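COMUNICADO DE IMPRENSA

Carell lança coleção de organizadores de parede e de bancada para cantos pequenos

Caludstead, setembro - Olá a todos! Escrevo-vos da Carell, e desta vez trago uma novidade que me deixa mesmo contente: a nossa coleção Huta chega às lojas este mês, pensada para quem tem um canto de bancada e coisas a mais para lá pôr (eu, por exemplo). 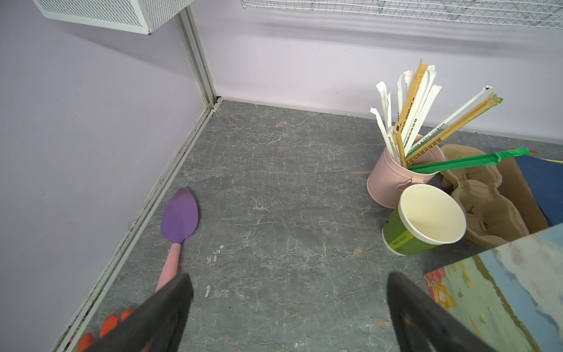
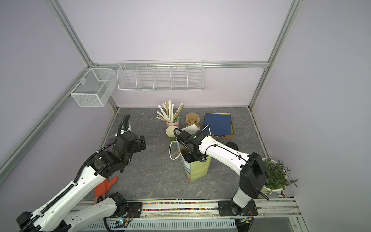

Cestos e prateleiras brancos de arame contra paredes lavanda, com as palhinhas reunidas num recipiente cor-de-rosa e um copo de papel à frente.

A Huta nasceu de uma irritação muito minha. Na nossa copa em Caludstead havia palhinhas embrulhadas em papel em três gavetas diferentes, copos empilhados em cima do micro-ondas e sacos de papel enfiados atrás de tudo. Comecei por pendurar um cesto na parede, depois outro, e quando dei por mim já estava a desenhar prateleiras ao serão.

A coleção tem 6 peças, todas brancas, todas de arame. A minha preferida é a prateleira comprida com cinco divisões, que corre ao longo da parede do fundo e deixa o tampo livre para o que interessa. O cesto retangular pequeno vai no lado, perto do canto, e serve para aquilo que usamos todos os dias e nunca sabemos onde pousar. As outras quatro são variações de tamanho, com os mesmos encaixes, e podem trocar de sítio sem ferramentas - já troquei as minhas não sei quantas vezes!

Antes de fecharmos os desenhos, pedimos opinião a 943 clientes da nossa loja online. Fiquei a saber que muita gente guarda sacos de papel dentro de sacos de papel, e que as palhinhas são um drama bem mais comum do que eu imaginava. A essas pessoas deixo o meu truque: um recipiente alto em cima da bancada, tudo lá dentro de pé, com as pontas para cima. Fica bonito e encontra-se logo o que se quer. Também gosto de deixar uma planta na ponta da mesa, mas isso já é gosto meu.

A primeira produção é de 1.000 conjuntos, dos quais uns 700 seguem diretamente para as lojas Nadar, que nos acompanham desde o primeiro catálogo. Os restantes ficam na nossa loja online e no armazém de Caludstead, onde também podem levantar a encomenda. As peças vendem-se em conjunto ou em separado, e cada uma traz os suportes de fixação e um folheto com as medidas.

Quem quiser ver tudo montado pode passar pela nossa sala de exposição em Caludstead a partir das dez da manhã. Levem as medidas do vosso canto, que nós ajudamos a fazer as contas!

Para pedidos de catálogo, preços de revenda ou peças para fotografia, escrevam para o gabinete de imprensa da Carell, Caludstead.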